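Speaker notes, spring growers' and florists' meetup in Tultow. Slides are mostly pictures and one table, so the talking has to carry it. Water on the lectern. Breathe.

# Budgeting for a two-arm wrapping bench

**Opening (stand away from the laptop)**

Hi everyone. I run the packing room at Wernby, and I've spent the winter doing something I never expected to enjoy, which was writing an equipment budget. I loved it! I want to give you the version I wish somebody had handed me in November, line by line, with the mistakes left in.

Ask for hands: who has had a quote for any kind of automation in the last year? Who understood all of it? (Wait for the laugh, then move on.)

The job we picked is bouquet wrapping. Flowers onto paper, paper around the stems, ribbon on. It's the job that piles up every holiday and it's the job people's wrists complain about. It is also a very hard job for a robot, so please hear everything tonight as planning for a trial. We are not replacing the bench we have.
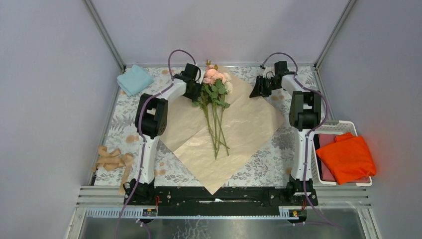 *8 min read at talking speed*

**The bench itself**

Let the room look for a moment before talking.

When people price a setup like this, they price the arms. I did too. My first spreadsheet had one fat line that said "robot" and nothing under it. Look at everything else on the table's account, though - the rail both arms stand on, the posts, the walls, the cables. Every one of those is a purchase or an afternoon of somebody's time, and most of them have to be there before you can run a single bouquet.

So my spreadsheet now has these headings:

- Arms and base rail
- Grippers, plus a spare set of fingers
- Table, posts and side panels
- Cameras and their mounts
- Cables, clips, strain relief
- Practice stock: paper, ribbon, stems
- Setup days
- Floor space (yes, give it a dollar figure)

The one that surprised me was table, posts and panels. Our first quote, from Sjöberg, came in at $1292 for that heading alone. I went back with a drawing, took out a shelf we didn't need and had them leave the panels uncut for our own shop to trim. Second quote: $1098. One phone call and a pencil sketch! If you take one habit home, take that one. Draw the thing, even badly, and send the drawing.

Two arms or one? I get asked this every time. One arm is cheaper, obviously, and if your job is moving boxes from here to there, buy one and be happy. Wrapping wants something holding while something else folds. We wrote down what our fastest wrapper does with each hand, and there was hardly a moment when either one was resting. That page of notes settled the argument with the owners faster than any brochure.

(If they look sleepy, do the demo with the paper and my own two hands. If not, skip.)

**Ribbon, or why consumables get their own line**

Okay, my favorite part.

Ribbon is soft and shiny and it curls wherever it feels like curling. A person sorts it out by touch without thinking. For a gripper, finding the end and keeping hold of it is a whole task by itself, and you should plan for it separately from the wrapping.
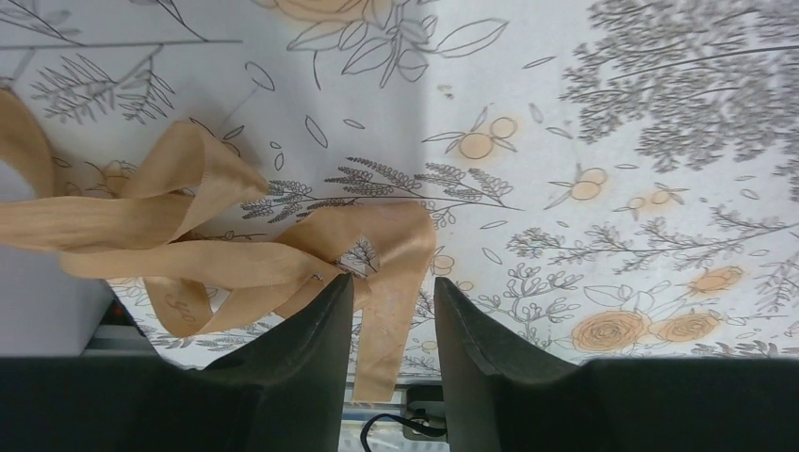

*Wrist view: satin ribbon over and between the fingers.*

Money-wise, this means two things.

First, buy your practice ribbon in the same width and finish as the stuff you sell. I put down a cheaper roll at first, to save a little, and had to cross it out. Satin and paper ribbon behave nothing alike, so trials on one tell you very little about the other.

Second, fingers wear and fingers get swapped. Budget for 2 sets per arm at the start. Ask the seller what a replacement costs, how long it takes to ship, and whether you can fit it yourself with ordinary tools. Get the answer in writing. I asked Evico that over the phone, felt great about it, and then couldn't remember a word when the owners asked me.

Also, the wrist cameras. Don't let them get buried under "miscellaneous." They need mounts and cables of their own, and somebody has to keep the lenses clean. I've given that ten minutes at the start of every shift.

**Time is equipment too**

Slow down here, this is where last year's speaker lost people.

Setup days went on my plan as one number and I should have split them: putting the frame together, running the cables, then the long stretch of repeating one small piece of the job with the materials moved a bit each time.
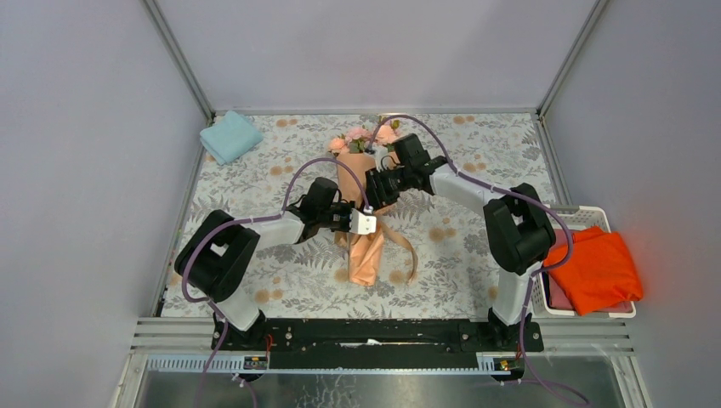
The long stretch is the one to protect. It eats ribbon, it eats paper, and it needs a person standing there who knows what a good bouquet looks like. Ours comes off the regular packing rota for it, so her hours go on the equipment budget and her cover on the bench goes on there too. I fought for that line and I'm proud of it.

Keep your trial in a slow month. We've written ours in for after the May rush.

**Questions I'll probably get**

- *Lease or buy?* We're buying the frame and asking for lease terms on the arms. Show the table slide.
- *Will it be faster than a person?* No promise from me. Our plan pays for finding out.
- *Can I have the spreadsheet?* Yes, please take it! Printed copies by the coffee, and write on them.

Leave the table slide up while people come forward.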